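The long summer of the Sodulia ferry

23/07/2019 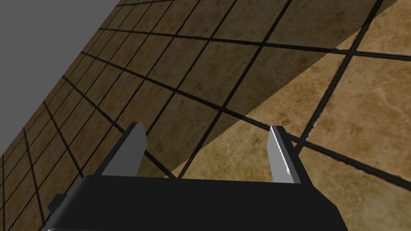 In Ekside the morning begins when the ferry blows its horn. People who live near the harbor do not need a clock, and they say that on foggy days, when the boat is late, the whole town wakes up late together with it. I came here to write about the boat for a week, and I stayed for most of July.

The Sodulia crosses the sound to the island of Prakeck in 40 minutes. It carries cars, bread, the mail, school children in winter and tourists in summer. It can take 206 passengers, but outside the holiday season it is often so quiet that the crew know everyone on board and also where they are going. The woman at the coffee counter starts to pour before you have reached her.

The boat was built at the Holmgren yard, which was closed long ago. The yard's name is still on a brass plate by the stairs, polished so many times that the letters became soft. Spare parts do not exist any more. When something breaks in the engine room, it must be made by hand in a workshop on the mainland, and during this time the islanders use a smaller replacement boat which does not take trucks. Then the shop on Prakeck has no fresh milk, and the people who run the guest house drive their sheets down to the pier and send them over to the laundry in bags.

For several years there has been talk of a bridge. The plan is now on paper, and at the ferry landing one hears about little else. Those who want it are mostly families with small children and those who have been ill. A man who was two times taken to the hospital in the night told me that he does not care how beautiful the crossing is. He wants a road. I found it difficult to argue with him, and I did not try.

Others are afraid of what a road brings with it. Prakeck has houses which stand empty from September to May, and the prices are already too high for the young people who grew up there. With a bridge, they say, the island becomes a suburb with a nice view. The baker is of both opinions. He would get his flour cheaper, but his customers could drive to the supermarket in Ekside and be home before the coffee is ready.

In 2000 there was a vote on the same question, and the ferry won with a small margin. Many of those who voted then have moved away or died. The next vote is expected after the summer, and this time the mainland side will vote also, which some islanders consider unfair.

On my last evening I took the late departure back. A boy was asleep across three seats with his bicycle helmet on. On the car deck there were two vans and a trailer with sheep, and the sheep were quiet for the whole crossing until the horn blew for the harbor.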